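Part 4: Setting Up Your Drip Tray

I wrote this section after my second Miltau tray leaked all over the porch – learn from me! Take your time and it'll water your seedlings for 17 days.

1. Rinse the tank and let it air dry. Plain water only, please (soap clogs the wick).
2. Lay the wick flat in the channel, fuzzy side up.
3. Fill the tank to the 40 line and snap the cap shut.

Note: I keep my supplies near the bench so I'm not running back and forth.
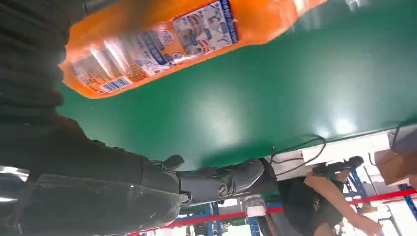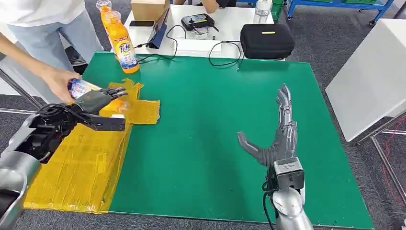
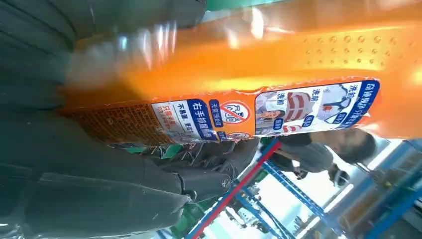
4. Set the tray on a level shelf and press down on both corners until you hear a click.
5. Wait an hour, then poke the soil. Damp is good! If it's soggy, raise the tray one notch.

Caution: Don't use liquid feed in the tank. I tried it in May and the smell was something else.

Comments

Hélder Mota: My click never came, but it seems to hold water fine?
Szabolcs Sárközi: Same on mine, push the left corner first.

We use cookies to remember your settings. Accept | Manage

Related
Part 5: Cleaning the Wick
Voslow Shelf Brackets: Which Size?
Starting Peppers Indoors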